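Clandmont workshop > Hand grippers > Section 3: Setting up at the bench

Last updated: 12/23/20

3. Setting up at the bench

The Flondel notes say a pair of hand-held grippers can be set up by one person in 16 minutes. Boris Dervishi and I have never managed it, and I doubt whoever wrote that had to route the cables. Allow 30 and have someone else there for the first go.

Before you start, cover the bench top in white. The notes claim any plain surface will do. Perhaps so, but all our settings were made over white and I have no faith in them over anything else. Stains can stay.

3.1 Put the box towards one side of the bench, flaps open. Any open carton that stands up on its own is fine. Don't bother trimming torn flaps.

3.2 Take a gripper in each hand. Run the cable from the left one back over your forearm, with enough slack to lower the jaws right into the box.

CAUTION: Loops of cable catch on box flaps. Lower the gripper straight down and watch the loop as well as the jaws.

3.3 Close the left jaws on the object inside the box. Keep the right gripper clear of the bench while you do it.

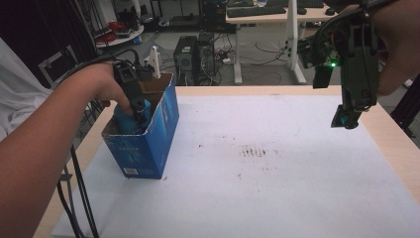 3.4 Lift the object out and put it down on the white. Repeat with the right hand. If one hand feels much stiffer than the other, stop and look at the cable before you touch any screws.

Note: The green light on the circuit board is not proof that anything is being saved. Check the files themselves. Berkay Bayram lost a whole February evening to that light.

3.5 Checking the finger view

Each gripper has its own camera, and you want both fingers in view, one at either side. The Troltolitz forum will tell you to measure the angle with a printed target. I tried the target and ended up where I would have by eye.

Open the jaws fully and point the gripper at the bench. Look for the end of each finger and for a straight edge between them, such as the edge of the bench top.

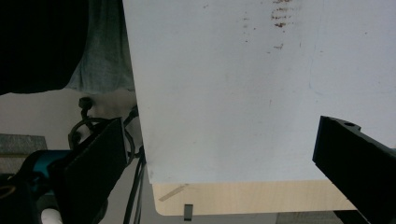
Fig. 3b. Open fingers either side of the white board. Note the round hole near the end of the right-hand finger.

3.6 Hold still for a slow count of 3, then shift your wrist slightly and check again. Both fingers should keep their places in the picture while the background moves. If a finger moves with the background, the camera mount is loose — tighten it and go back to 3.5.

Note: Cables showing past the left finger are acceptable. Cables across the gap between the fingers are not.
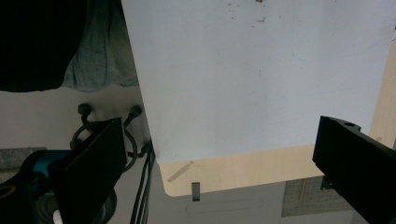

3.7 If the view is still wrong

Undo the mount, seat it again and repeat 3.5. Leave setting 747 alone. The Yagi add-on guide says it straightens a tilted view, but on our pair it made no difference I could find.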